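Bench covers and small trays: where we have got to

The table tops at Denska were due for replacement last autumn and it did not happen. The quote for new ones came in at 1438, without delivery, and we decided to put it off and look after what we had. Since May each table has had a white board laid over it. Several people have asked whether this is permanent, who changes the boards, and why theirs looks worse than next door's, so this item sets out how it works.

The idea came from Taha Belhaj, who had used the same arrangement at Metwally when he worked there. The board takes the marks and the table underneath is left alone. When a board gets too dirty or too scratched to work on, it is turned over, and when both sides have gone it is replaced. We bought 20 boards to start with. They live upright behind the door of the store, with a strip of carpet under them, and they should go back on the carpet if you take one out and change your mind.

A board needs to sit flat and it needs to stay put. We tried clamps first. They held well enough but everyone caught their sleeves on them, and Dong-geon Ahn pointed out that they took up the very part of the edge where you want to rest your wrists. We then tried a rubber mat under the board, which was fine for light work and hopeless for anything that needed a push. Tape was the third attempt and we have stuck with it. It goes over the edge of the board and on to the table, at the corners first, then partway along each short side if the board still shifts. Press the tape down with your thumb along its whole length. Do not run tape along the front, where it lifts and collects fluff.

Please use the dark cloth tape from the drawer and leave the clear parcel tape alone. The clear sort splits when you pull it up and leaves slivers behind, and Rhun Dafis spent most of an afternoon in June getting them off with a plastic scraper. The cloth tape comes away in one piece if you pull it slowly and keep it low to the table.
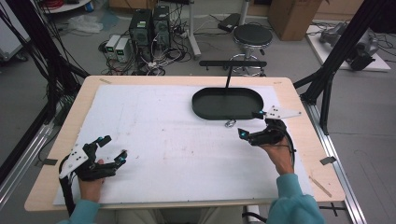
Cleaning is the part people differ on. The boards want a damp cloth at the end of a session and a drop of washing-up liquid once a week. Beyond that we are not asking for much. Reddish and grey smudges like the faint ones across the middle of this board are normal wear, and a board in that state has plenty of life left in it. Scrubbing with the green pads dulls the surface, and a dull surface picks up dirt faster than before, so a light smudge is better left. If something raised is stuck to the board, soften it with warm water and lift it with the plastic scraper. Karim Mansour has been using a pencil rubber on his and says it works on the grey marks and does nothing for the red.

Trays next. We have had a long-running problem with small parts going missing. Washers, rings, short screws and the like get put down on the bench for a moment, and on a white surface the silver ones are surprisingly hard to pick out under the strip lights. They then get swept off with the cloth. We went through a whole bag of spacers this way over the summer. Two things have helped. One is having a dish with a rim on the table, and the other is the dish being a dark colour. The oval green one is my own favourite because the bottom is flat and you can slide a ring up the side with one finger. It is shallow as well, so you can see everything in it without leaning over.

A tray only helps if the parts go in it, of course. The silver ring lying just in front of the dish in the photo is just the sort of thing that gets lost. We would like the dish kept to the back of the board, on whichever side you reach with your better hand, and we would like loose parts to be in it by the time you stop for the day. Coffee, pens and phones do not go in the trays.

There are still a few odds and ends to settle. Wooden sticks have been turning up on the table edges all over the building. They are handy for all sorts of things and we are happy to keep supplying them, but please put them back in the jar when you have finished, or in the bin if they are split. Stools should be pushed clear of the tables when the floor is swept, and the round ones on wheels must not be used to stand on. We have a proper step for that, next to the sink.

Cables on the floor were raised at the last meeting. Brahim Kamel has offered to go round with ties and floor covers and make a start on the worst places, and he will need people to tell him which leads have to stay where they are. If he has put a paper tag on something of yours, write your name on it - he will leave anything with a name alone until he has spoken to you. Untagged leads that are not plugged in at either end will go in the crate in the store.

The next order goes to Buso at the end of the month. So far it is for cloth tape, two more dark trays and a box of cloths. If you want to add to it, write it on the sheet by the kettle with the quantity and your table number. The Lelville site is ordering at the same time and we share the delivery, so late requests will have to wait for the following one.

Table 3 needs its board turning. The tape is in the second drawer down.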